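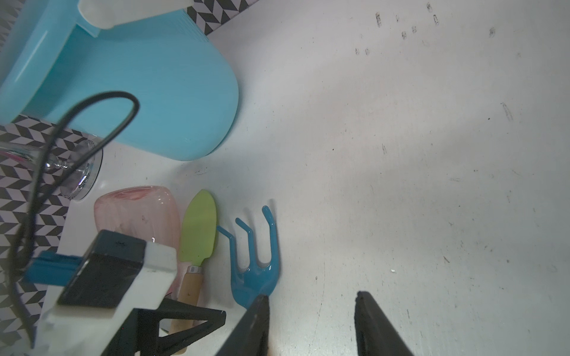

05/08/2023

So, the bath job stopped dead last night and I've spent most of today finding out why. If you've been following along you'll know I've been trying to get the arm to clear things out of the bathroom (the tub, mainly) and put them in a box on the landing. It's my summer project, it's eaten most of my evenings, and until yesterday I was feeling a bit smug about it.

The run started well enough. I'd put the little garden trowel and the hand cultivator in there with a pink cup, as I wanted things with awkward shapes. Flannels and sponges are too forgiving — you can grab them any old how. A three-pronged cultivator is much meaner, all curves and shine, and the fingers have to close on it in just the right spot.

It was on try 94 when the fingers stopped closing. The arm still went down, still lined itself up, and then just sat there with its fingers apart while the log told me very cheerfully that it was holding something. Then it lifted off with nothing and carried its nothing all the way to the box! I let it do this twice more before I hit the stop button, which was silly of me, because if the fingers had jammed on something properly I could have cooked the motor.

My first guess was the software, because I'd changed the grip limit from 1000 to 388 that afternoon (the numbers don't mean anything in real units, they're just what the controller wants). I put it back. Same thing. I swapped the power supply, same again. Then I rang Rokeya Khondokar, who I know from the Arnham robot evenings, and she asked whether I'd wiggled the cable. I had not wiggled the cable.

One wiggle and the fingers snapped shut with my thumb a couple of inches away. Lesson learnt, and please do learn it from me: power off BEFORE you poke about. I knew that. I've told other people that.

The plug on the gripper end had worked loose, just enough to lose the signal but keep the power. The plug is rated for up to 2000 bends, but I've never kept count, so I've ordered a new lead and a clip to hold it. I've also added a check so that if the fingers haven't moved after a close command, everything stops and beeps at me.

New lead should be here in a few days. Until then the arm is unplugged at the wall and I'm having a bath.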